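Section 8. Setting Up the Audio Guide for the Dallwood Castle Tour

This section is for staff who prepare the Gruber handheld guides before the castle opens. Read it through once before starting. Units must be ready by 9:30 a.m.

8.1 Loading the history track

1. Switch on the base station and wait for the green light.
2. Place each handheld unit in its slot with the screen facing forward.
3. Select "Castle History" from the main menu, then choose the visitor language.
4. Press Load. A full rack of 70 units takes several minutes.
5. Check that the version number on each screen matches the number on the base station.

Caution: Do not remove a unit while its light is flashing. An interrupted load may leave stops missing from the tour.

8.2 Order of the stops

The track follows the ownership of the castle from its first mention in a charter of the Usis family to its sale to the town. Stops 1 to 3 cover the building of the keep and the two sieges. Stops 4 to 6 cover the Flusley inheritance, the long dispute over the mill rights, and the fire in the east range. Stops 7 and 8 deal with the repairs and with the later use of the castle as a grain store.

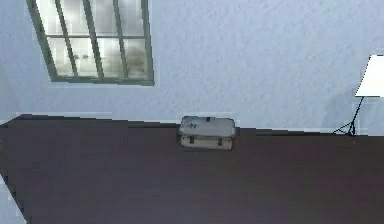

Wall and window with dark green frame.

Visitors may enter stop numbers in any order. The dates given at each stop are complete in themselves, but the account of the Flusley inheritance is easier to follow if stop 3 has been heard first.

Note: The keep was described in older versions of the track as the work of a single builder. The present version states that the lower courses are earlier than the upper ones — the name of the first builder is not known. Units still carrying the older text must be reloaded.

8.3 Setting the volume and text size

1. Hold the Menu key until the settings page opens.
2. Set the starting volume to 70. The highest setting is 100.
3. Set the text size to Large for units kept at the front desk.
4. Press Save, then return the unit to the rack.

Caution: Settings are lost if the battery is removed before Save is pressed.
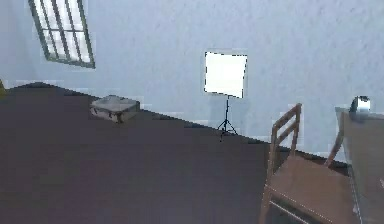 Can a visitor listen to the siege account again after leaving stop 3?
The account can be replayed anywhere in the castle by entering the stop number and pressing Play.

8.4 Reporting errors in the text

Enter any error in the desk log, giving the stop number, the language and the words in question. For wrong dates or family names, add the source of the correction. If a unit shows code 593, the history track is damaged and must be loaded again as described in 8.1. Corrected tracks are issued each September.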